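4. Laundry Area of the Shared Residence

The third part of the study concerned the laundry area of the Hillden student residence. The work was carried out by Loan Lý and Chiến Vũ under the supervision of the department. Its purpose was to establish how residents use the washing equipment and whether the written house rules correspond to daily practice.

A questionnaire was distributed to 200 residents, of whom 152 returned it complete. Most respondents reported that they do their washing on Sunday. Many were unsure whether the door should be left open after a load is removed, a point on which the house rules are silent.

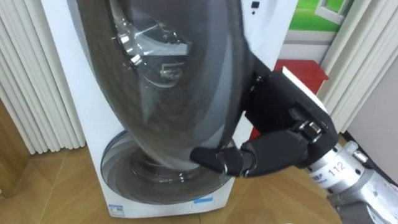
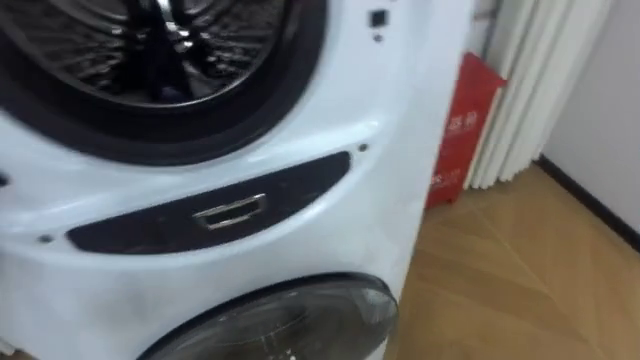

Figure 6. Front-loading laundry equipment. First picture: the round glass door swung open above the gray rubber gasket. Second picture: the black panel with its small chrome handle, between the upper and lower sections.

Respondents also noted that lint and detergent residue collect in the folds of door gaskets. The authors therefore propose that each user wipe the gasket with a dry cloth after the final load and leave the door ajar for 60 minutes. It is further proposed that these instructions be posted at eye level beside the equipment.

The proposals were submitted to the residence office in February. Comments received from the office are given in Section 5.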